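Open day at the Damix card works, Kukberg

Last updated: April 15, 2022

The Damix plant is on the east side of Kukberg, past the bus depot. Parking is on the street. The open day runs twice a year, in spring and again in July, and you have to put your name down in advance by phone. I went with two people from our home game. The ticket was free and came with a visitor badge and a pair of foam earplugs, which we needed in the punching hall.

Damix prints playing cards for card clubs, some casinos and a few game publishers. The best-known title they print is Wumbei, a trick-taking game with five suits, and there was a table of it set up in the lobby for people waiting on the next tour. I played one hand and lost it. The rules sheet is one page, but the scoring took longer to explain than the play.

Each tour group has 23 people in it. Ours was full. The guide was Ilham Halim, who spoke through a headset and stopped at every station long enough for questions.

We started in the stock room. Card stock arrives on large reels and has to sit for a few days so that it takes on the moisture level of the building before it goes near a press. Most paper cards are two layers with an opaque glue between them. If you hold a cheap card up to a strong lamp you can sometimes make out the face from the back, and the glue layer is what stops that. Halim passed around a strip that had been peeled apart so we could see the dark layer. The stock they use for clubs is called Fostero, and it is stiffer than what goes into the souvenir packs. He would not say where it comes from.

The press room was next. We stayed behind a yellow line on the floor. Fronts and backs are printed on one sheet, and the main worry is keeping the two sides lined up. If the back design is off center by a small amount, a player who pays attention can tell one end of the card from the other, or one card from another. For that reason the club decks have a white border on the back. Borderless backs look good in the hand but show every cutting error on the edge, and Halim said that a few clubs have gone back to borders after trying them.

After printing, the sheets get a coating and are run through a roller that presses a fine texture into the surface. The texture leaves tiny air pockets so the cards slide over each other. I asked if the pattern makes any difference to how long a deck lasts. The answer was that it mostly affects how the cards spread and shuffle, and that dirt and sweat kill a deck before anything else does.

The punching hall is the loud part. Sheets are slit into strips, the strips are punched into cards, and the cards drop into stacks in deck order. The direction of the punch matters more than I had known. A card cut from the face toward the back has a slightly different edge from one cut the other way, and this decides which kind of shuffle goes in easily when the deck is new. Regular players argue about it, and the plant will cut either way if the order is big enough. On the line we saw, 2,752 decks go through in a shift.

Corner rounding happens in the same stroke on the newer machine and in a separate step on the older one. The older one is used for odd sizes. Poker size and bridge size are the same height and the bridge card is narrower, and changing over between them takes most of a morning.

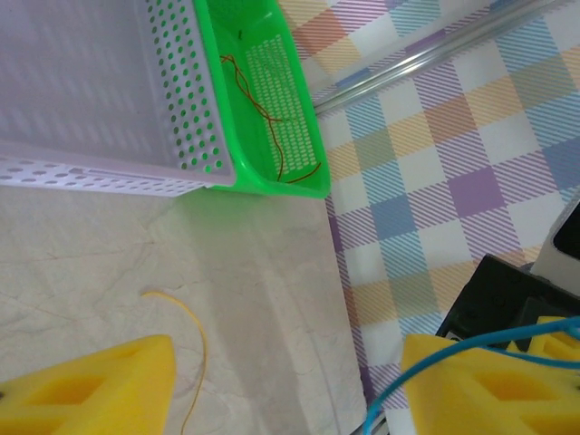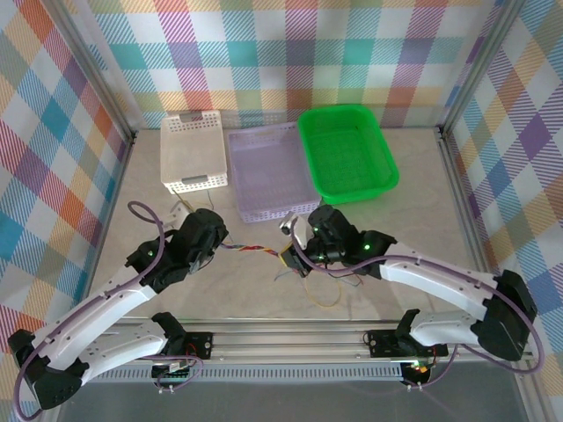
Yoga Majimbun read a first draft of these notes and objected to the part about bridge size: plenty of poker rooms deal hold'em with bridge-size cards, and the narrower card is easier on a dealer's hands over a long shift, so I should not leave readers thinking that each width belongs to its own game. I agree. At Damix, too, the width is whatever the customer orders, and the names are only names. Majimbun also said that the wider card makes more sense in games where you hold two and look at them flat on the table, and less in games where you hold 13 in a fan. I have played both and would not argue.

The last station was inspection. Every finished deck is weighed, and a deck with a missing or doubled card is kicked off the belt. Club decks get a second check in which the cards are run past a reader that looks at both sides. We were shown a tray of rejects. Some had faults I could see, such as a smear across a queen or a corner that had been nicked. With others I had to be told. One deck had been pulled because the back was a shade darker than the rest of the batch, and if that deck were mixed in with its neighbors a marked-card complaint would follow.

Rejected club decks are shredded. Rejected souvenir decks with minor faults are sold in the factory shop at a discount, with a hole drilled through the box and the cards so they can't be passed off as new.

There was a short talk in the canteen afterward on how clubs should look after cards. The main points I wrote down:

Wash your hands before a long session and keep food off the table.
Swap decks between rounds so that each one gets a rest.
Plastic cards can be wiped with a damp cloth and dried right away. Paper cards can't.
Don't leave a rubber band around a deck. It bends the edges of the outside cards.
When one card is damaged, retire the whole deck.

The talk was aimed at clubs more than home players, but the rubber band point applies to our game, where one of us has been doing exactly that for years.

The full tour takes 70 minutes, plus the talk. There are stairs between the press room and the punching hall, and a lift if you ask at the start. Photos are allowed in the lobby and the canteen only. Closed shoes are required, and one man in the group behind us had to borrow a pair.

The shop takes cards and cash. I bought two bridge-size decks on the Fostero stock and a copy of Wumbei. The decks were stiff for the first evening and better by the second. We haven't got through a full game of Wumbei yet.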